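Provel steam iron review: four months of Sunday ironing
Posted 13 Oct 2020 by Amarachi Adeleke

My old iron was a wedding gift from my aunt Asabe and it lasted so long that I had stopped thinking of irons as a thing a person buys. Then it started spitting brown water onto pillowcases, and I spent an entire evening reading other people's opinions before ordering the Provel. I have used it every Sunday for 4 months now, so I feel I've earned an opinion of my own.

First, the good part. It heats up fast, much faster than I can find the first shirt, and it glides. Cotton is a pleasure. Linen still needs a little patience and a good spritz, but I got through a whole tablecloth before dinner at my sister's and wasn't even cross by the end of it. The tank holds 300 ml, enough for five or six shirts if you're not heavy on the steam button (I am, so I fill it twice).

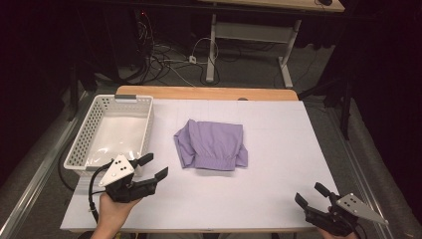
Where it let me down a bit is on anything with gathers. The tip is rounder than my old one and it doesn't like to get up into a waistband or a puffed sleeve. You can do it by stretching the elastic with your free hand and working in short little strokes – mind your fingers – but I'd have loved a proper point. Buttons are fine, there's a groove for them.

The cord is long and doesn't tangle, bless it. The dial is harder to love. The markings are pale gray on white, and I've put a dab of nail polish at the synthetics setting so I can find it without my glasses.

It's also heavier than it looks. My friend Ecaterina tried it and handed it right back, so if your wrists bother you, go and hold one in a store first.

I'd still buy it again, for the shirts alone. I'll add a note in November on how it's coping with our hard water – so far no brown spots, and the pillowcases are safe.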